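Guest Services Systems: Ticket Record
Property: Hallcombe Hotel and Conference Rooms
Subject: Duplicate room confirmations sent through Wollico
Status: Resolved
Opened by: Hauwa Bassey, Front Office

Issue reported
Guests booking through the Wollico channel received 2 confirmations for a single stay. The second message showed the standard rate in place of the group rate. The front office identified 24 affected bookings, all attached to the Ogundipe wedding block in January.

Initial response
The channel was paused for 45 minutes while the booking queue was reviewed. No rooms were oversold. Guests who called during this period were advised to keep the first confirmation and disregard the second.

Cause
The block had been entered under both the old and the new rate code. Each code triggered its own message.

Action taken
1. The old rate code was closed for the dates of the block.
2. Corrected confirmations were issued to all affected guests.
3. The Numberg billing file was checked against the room list, and duplicate deposits were released.

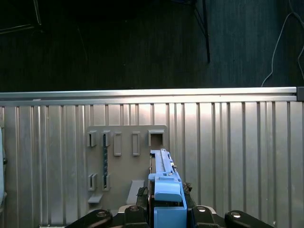 Follow-up
Group blocks must be entered under the new code only. The front office should reopen this ticket if a further duplicate is received before the group checks out.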